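Simulated arm picks the camera up fine in practice runs, drops it in scored runs. Is the sim just bad?

Posted in Katordale Student Robotics Help, 7/3/24 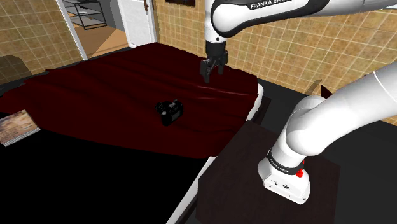
What we're trying to do

Our club is entered in the Harb sim challenge. The arm has to take the camera off the bed and set it on the table. In practice mode our script gets it nearly every time. In scored mode it slips out as soon as the arm starts to lift. Same script, same start pose, seed 2063. Our mentor says to raise the friction on the fingers and move on. I don't buy it. If changing one number fixes everything, what have we learned about gripping anything? Has anyone gotten scored runs to match practice runs, or is this a coin toss?

Flamix

I'd be suspicious of the practice runs before I blamed the scored ones. "Nearly every time" out of how many? Our team said the same thing for weeks, then we ran 60 in a row with small random shifts in the camera's position and the number was embarrassing.

Things I would check, in this order:

Physics step size. Our practice config used a smaller step than the scored one. Contacts behave differently when you change it, and a thin grip is the first thing to go.

Where the fingers close. The camera is lying tilted on a wrinkled cover, so a straight-down grasp can end up on a sloped face. It may hold in one config by luck. Try turning the wrist to line up with the body of the camera.

Lift speed. Slow down the first 3 cm and see if the slip goes away. If it does, your grip is marginal and friction is hiding it.

Your mentor's fix will probably work, by the way. It just won't tell you anything, and check the rules before you touch it. When we entered, object and finger properties were locked for scored runs.

Ado

just turn the friction up, everybody does. we finished fine in March

Poster's reply

Everybody doing it is sort of my complaint. Step size was different, though, so thanks for that one. With the scored step size in practice mode we got 23 out of 60. So the practice number was junk. Trying the wrist angle next, and I'll believe it when I see 60 runs.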